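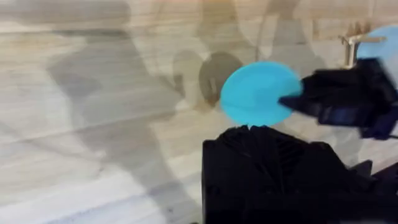
Teaching two arms to pass a lid: small tips from our workshop

Start slowly. When you guide the arms by remote control, every nervous movement of your hand is saved too, and the arm will learn it. Tiburcio Quezada does 20 practice passes before he records anything, and I now do the same.

Hold the lid by its rim with one gripper, and leave the opposite side free for the other. Do not let go until both grippers are touching it -- count to two in your head, then open.
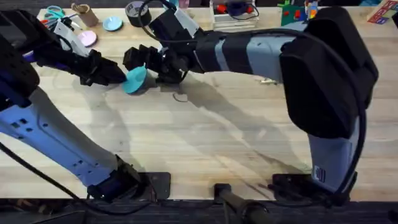
How many recordings do I need for one task?
We made 200 for the lid, and I threw away the ones where I hesitated in the middle.

Change the starting place of the lid a little each time. Watch also the cables when you bend the elbow. Stop when your wrist gets tired -- after lunch my recordings are always worse.

Định Phan, Hakalholm workshop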